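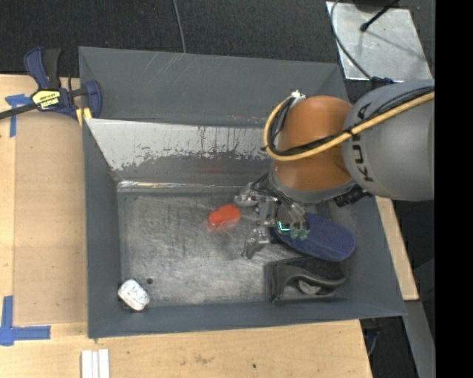
Nesrin Güler trouve que quinze minutes de trempage pour un bac à compost, c'est long, et que le fabricant aurait pu faire un effort. Nous lui avons répondu que le fabricant, c'était nous, et que les épluchures de trois semaines demandent un certain respect. Elle a maintenu sa note : 4 étoiles sur 5.

Grillidik, bac à compost de cuisine
Référence disponible en deux tailles, livré monté

Le Grillidik est un seau. Nous préférons le dire d'emblée, notre ancienne fiche produit parlait de « solution domestique de valorisation organique » et plusieurs clients ont appelé pour savoir où se branchait la prise. Il n'y en a pas. On ouvre le couvercle, on jette la peau de banane, on referme le couvercle. Les plus motivés vident le tout au jardin avant que le voisin du dessus ne s'en mêle.

Contenance : 7 litres pour le modèle courant, 4 litres pour les studios et les gens qui mangent au restaurant.
Matière : acier émaillé, intérieur amovible en polypropylène.
Couvercle : à charnière, avec logement pour filtre à charbon.
Anse : une seule, rabattable. Elle retombe toujours du côté où vous avez les doigts.
Coloris : ivoire, ardoise, et un vert que le catalogue appelle « sauge » et que Tuncay Oral, au service après-vente, appelle autrement.

Le filtre
Le charbon actif retient les odeurs tant qu'on pense à le changer, donc en général jusqu'au printemps. Comptez un filtre par trimestre. Les recharges Jetero se clipsent sans outil ; les recharges Quan, prévues pour un autre modèle, se clipsent aussi, mais de travers, et tombent dans les coquilles d'œufs au premier couvercle claqué. Nous ne remboursons pas les filtres repêchés.

Ce qu'on y met
Épluchures, marc de café, thé en vrac, fleurs fanées, coquilles d'œufs écrasées. Le pain rassis, en petits morceaux. Les agrumes avec modération, quoi qu'en dise Hüsnü Dursun, qui nous écrit chaque année en décembre pour défendre la clémentine. Pas de viande ni de poisson, pas de sauce. Les sachets de thé, seulement s'ils sont en papier. Les autocollants des pommes se retirent avant, sinon vous les retrouverez intacts au pied des tomates.

Entretien
Sortir la cuve, la remplir d'eau chaude avec un verre de vinaigre blanc, laisser agir quinze minutes, rincer. La cuve passe au lave-vaisselle, panier du bas. Le seau extérieur n'y passe pas : l'émail s'écaille sur l'arête et le phénomène n'est pas couvert par la garantie. Retirer le filtre avant tout lavage.

Questions reçues
Les moucherons sont-ils compris ? Non, mais ils viennent d'eux-mêmes en été. Une feuille de papier journal au fond de la cuve et un vidage tous les deux jours suffisent à les décourager.

Peut-on s'en servir de seau à champagne ? Gisela Ledesma l'a fait pour un mariage, avec un modèle neuf, précise-t-elle. Ça tient une bouteille et ses glaçons.

Pièces détachées
Cuve seule, charnière, anse, joint de couvercle. Les commandes passent par Fitska, notre dépôt, qui expédie le matin. Indiquez la taille du bac, gravée sous le socle, et videz-le avant de le retourner pour la lire.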